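December 3, 2018

Haslam, first full day of recording

What a day! I've been reading about teaching robots by showing them since January, and today I finally got to be the one doing the showing. You put on the gloves and do the job with your own hands, and everything gets recorded for the arm to learn from later. Ruth Lambert set me up and then mostly let me get on with it, bless her.

We did cloth all morning. Cloth is hard! It never lands the same way twice, so Ruth wants lots of it, 300 takes before we even try training. I kept rushing. She says the arm will copy my hurry along with everything else, so I slowed way down and the takes got much smoother.
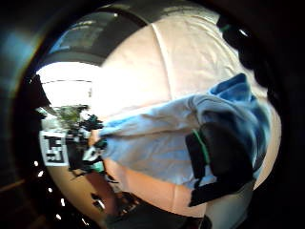
After lunch

Back on the blue cloth, with the pink ball having had its turn too. I love that ball. A flat table is one thing, but on something round the cloth wants to slide off while you're still thinking about your grip, and you learn fast how much your fingers do without asking you.

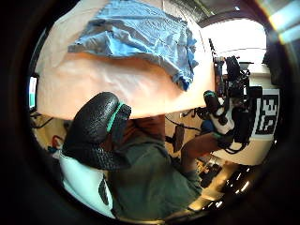 My thumbs were sore by the time we packed up, and I had to redo 6 takes where I let go too early. Ruth threw out five more for reasons I need to ask her about tomorrow. Still, we're at 433 altogether, counting the old ones from Ostow, and that's past what she needed for a first try!

She's going to start the training run tonight. I want to be in early to see what the arm makes of my folding. Must remember to bring hand cream, and the notes on the Dorkik gripper that I left on the kitchen counter.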